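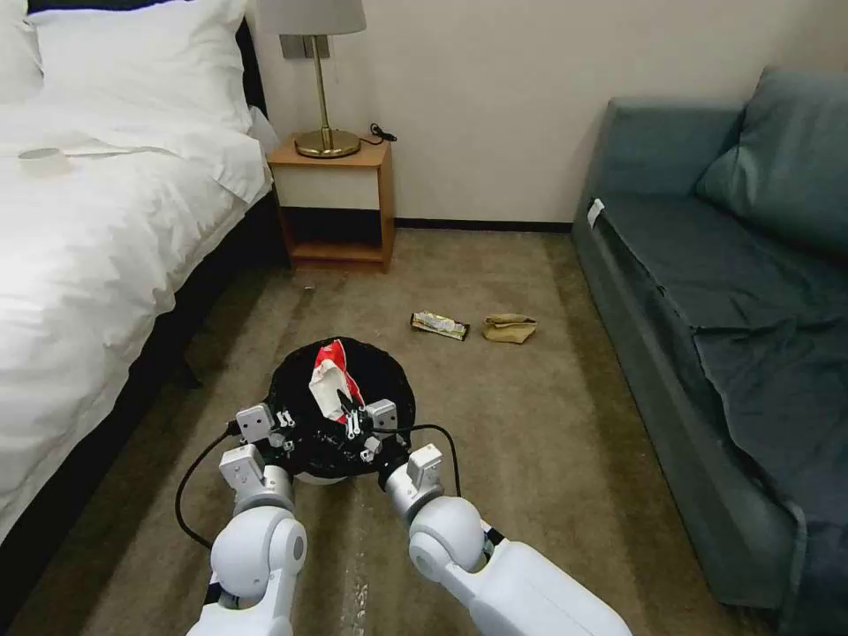
Winter break bookings, quick one this month as I'm typing between phone calls. The January weekend at Cornero is ON. Coach leaves from Pelleson car park, same spot as last year, cost is 420 a head with breakfast and both walks. Deposits to Delphine Mahmoud please, not me, I only lose them. Rooms are plain and fine, white duvet, a couple of decent pillows, little wooden nightstand for your book and your teeth. Singles nearly gone. If you want to share, say who with, becuase last year was a muddle and I'm not doing that list again.

Walks. Saturday-type long one is now the second day, Anika Delacroix leading, up past Oyelaran farm and back by the river. Climb is 600 feet and most of it comes before lunch. Boots, not trainers. Proper waterproof. Short walk is the flat one round the reservoir, dogs fine on leads. Anyone wanting to skip both, there's a museum and two good cafes, no one will mind.
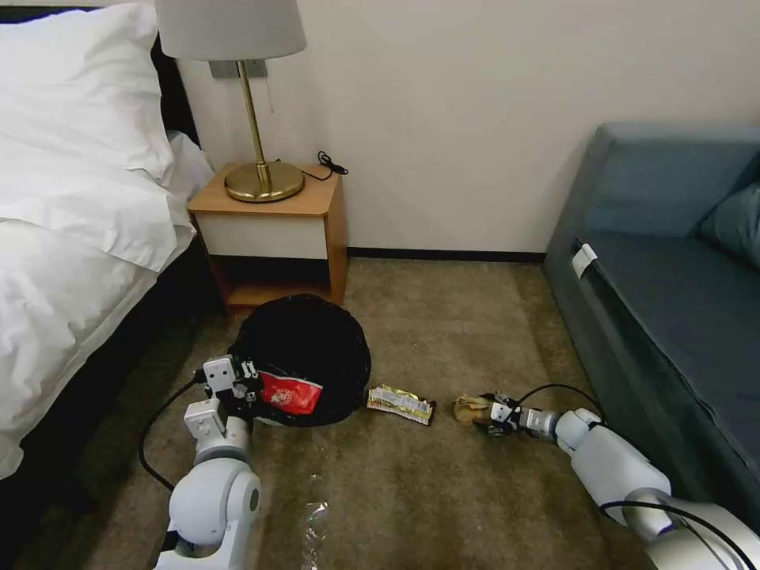 Cornero bedroom, bedside lamp with a pull chain.

Food. Breakfast included, dinner isn't. I've asked the Hatenus to hold tables for 26 the first night, pies or the veggie thing, need choices in advance. Second night you're on your own. Packed lunches can be ordered at the desk the evening before, don't leave it till morning, there was a queue and some langauge.

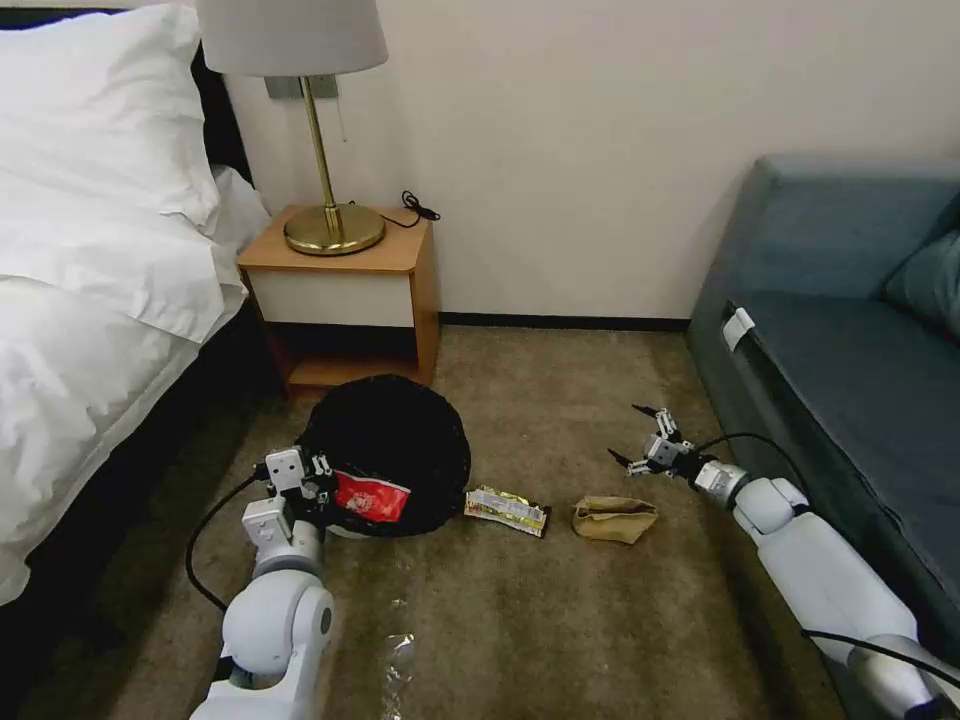
Nightstand with a drawer, and a shelf under it.

Money bits. Raffle and quiz made 1,195 between them, huge thanks to all who baked, sold or just turned up. It goes towards the coach so the price hasn't moved. Balances due before we travel. Cheques still OK, cash in a named envelope, no loose coins!

Still wanted: someone to bring the big first aid kit, someone to do the quiz on the way home, and whoever has my blue flask, can I have it back.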